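Progress report to the Lindholm fund: door handling work and the November open day
From: Ngaio Gilchrist, Skistberg workshop
To: Gunvor Hellström

Hi Gunvor,

You asked for something shorter than last time and with less about bearings in it, so I'm going to spend most of this on the open day and tack the money on at the end. Szu-yu has the full test logs if anyone on your side wants them.

First, where we'd got to before the visitors came. Since the spring report the doors work has moved over almost entirely to simulation. We still have the two real doors bolted up in the back bay, but the latch on one of them needed replacing again in September and we lost the better part of a week to it. In the simulated house we can have as many doors as we like and they never need oiling. Wenjie built the rooms, and I've been writing the tasks - go to this door, take the lever, open it, let go, don't hit the frame on the way through. The letting go is harder than I'd thought it would be. The controller likes to hang on.

We've now run 3,333 trials on the single-door tasks and the success figure stands at 88 per cent, against the 90 we promised you for the end of the year. I think we'll get there. Most of the misses are the same sort of miss: the gripper arrives a little low, closes on the end of the lever, and slides off when it turns. Wenjie has a fix for the approach angle that looked good on a small batch, and we'll run it properly once the machine is free.

Two-armed work is the newer part and you won't have seen any of it yet. The idea is that a robot in a corridor full of doors should be able to manage more than one of them without putting everything down and starting over. It's early. I don't want to put a percentage on it in this report and then have to explain it in the next one.

Now the open day! We had the Dodesano people in the morning, who make the lever sets and wanted to see what we do with the shapes they sent us, and then a mixed crowd after lunch from Genberg and the college, plus a few neighbours who had seen the sign on the gate. I'd planned a talk with slides for both lots. By the second group I'd dropped the slides (too warm in there, everyone standing) and just put the simulator up on the big screen and let people ask.

That went much better. If you do fund another of these, please hold me to it: no slides, chairs for anyone who wants one, and the coffee nowhere near the power strip.

The morning questions were mostly about handles. Dodesano wanted to know how much a change in the lever's length would matter to us, and the answer is quite a lot, so we changed it on the spot and let them watch the success rate drop on a short run. They were very good about it. They've offered us the shape files for their whole lever range, which saves Szu-yu from measuring things with calipers, and there may be a small loan of hardware in it too. I'll believe in the hardware when it's on the bench, but the files have already come.

In the afternoon a boy of perhaps nine asked why the robot doesn't just knock. I've been thinking about that more than I'd like to admit. There is a proper point in it, as we've given no thought at all to who might be on the other side of the door, and it's going on the list for next year.

The thing that held people longest was the two-armed task. I paused it part of the way in so that I could talk, meaning to carry on after a minute, and we stayed there for ages. It was the left gripper open beside the lever of the near door and the right one already closed on the middle door's handle that set everyone off, with half the room arguing about which door ought to be dealt with first.
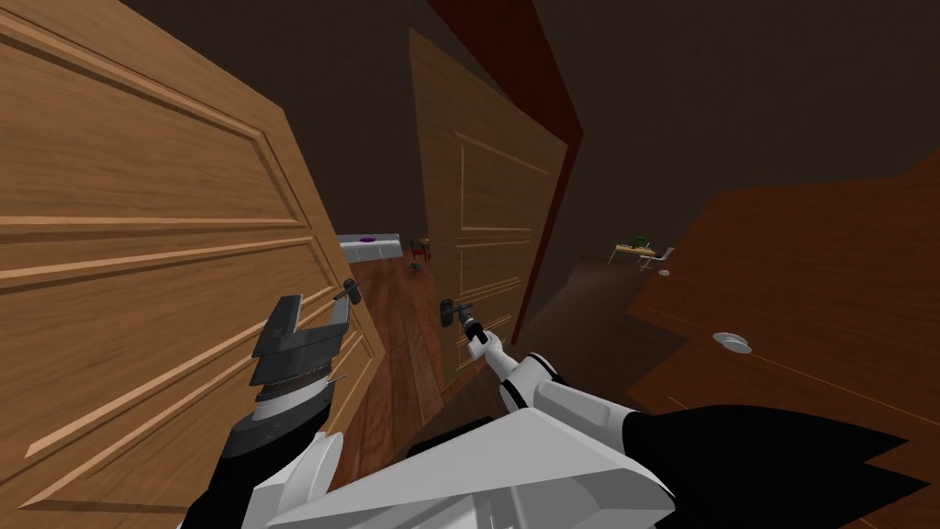
Gudrun Dahlgren wrote to me that evening to say that she'd want the two arms tested with doors of different weights before she believed any of it, and that in her experience a stiff closer on one side would pull the whole body round. Could we add that to the simulator without much bother, she asked, and would we share the results even if they were bad?

Yes to both. Door weight is a single setting, and closers are more work but Wenjie reckons he can borrow most of it from the spring model we made for cupboards. I've told her to expect something in the new year.

Money, quickly. We're under on travel and over on computing, and the two nearly cancel out. The open day cost less than we'd set aside, mainly as the college lent us the screen. I'd like to move what's left into computing if you're happy with that - a one-line email will do.

Still to come before the end of the year: the approach angle fix on a full run, the new lever shapes, and a first go at the heavier doors. The back bay latch is on order.

All the best,
Ngaio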